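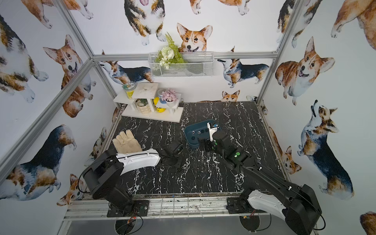

2 min read

The arms at Bradach – your questions

Updated 30 June 2024. Will add to this as more come in.

Are the arms replacing anyone on the bench?
No. All 21 of us stay on. Two posts move from kitting to checking, same grade, same pay. Letters went out in February, ask the office if you didnt get yours.

What do they do all day?
Small parts, mostly. One arm handles the plastic pieces over the teal tray, the other works on the metal bits. Anything that needs a proper feel for it stays with us – springs, seals, the Innes housings.

Who fills the trays?
Whoever is on prep. Full trays go in at the start of the shift and again after dinner. Please check every pocket, a half-filled tray means a stop.

Can I reach in if something drops?
Not while they're running. Press stop, wait for the arms to settle, then go in. Gloves on for the metal parts, the edges are sharp. Take your gloves out again before you restart.

Do I have to learn to run them?
Only if you want to. Training is 4 mornings, paid, done by the Vetum people on site. 5 places each round. Put your name on the sheet by the kettle.

Will my targets go up?
Not this year. The bench target stays at 74 trays a shift, arms included. If that changes you'll hear it at a team meeting first, not off a notice.

Are we being timed by it?
It logs its own stops and picks. No names, no break times. You can ask to see the log, its not secret.

What happens when it breaks down?
Back to hand kitting. The old benches are staying put for that. Nobody loses hours over a stoppage.

Is the Verniletti line next?
Not decided. Too many odd shapes on that line for now – more when we know.

Got another question?
Box outside the canteen, or grab your shift lead.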